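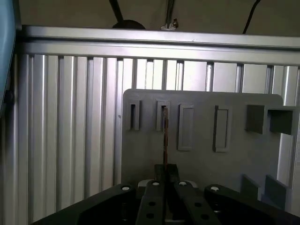
Can a machine take over a bench job yet? "Parts of one," says the service manager at Himine, a computer repair shop.

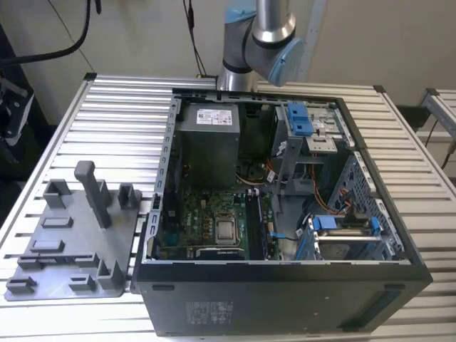 She would hand over memory swaps first. "A person does 90 in a shift and gets sore thumbs."

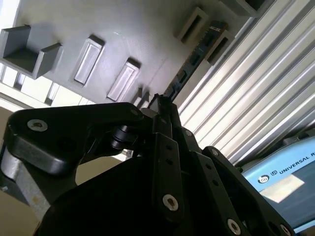 Cables are harder – they bend, and no two cases match. "I'd want 200 clean tries before I trusted it."

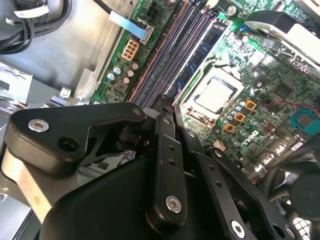

Limby

And chores at home? "My laundry can wait. A shop bench stays put – my kitchen doesn't."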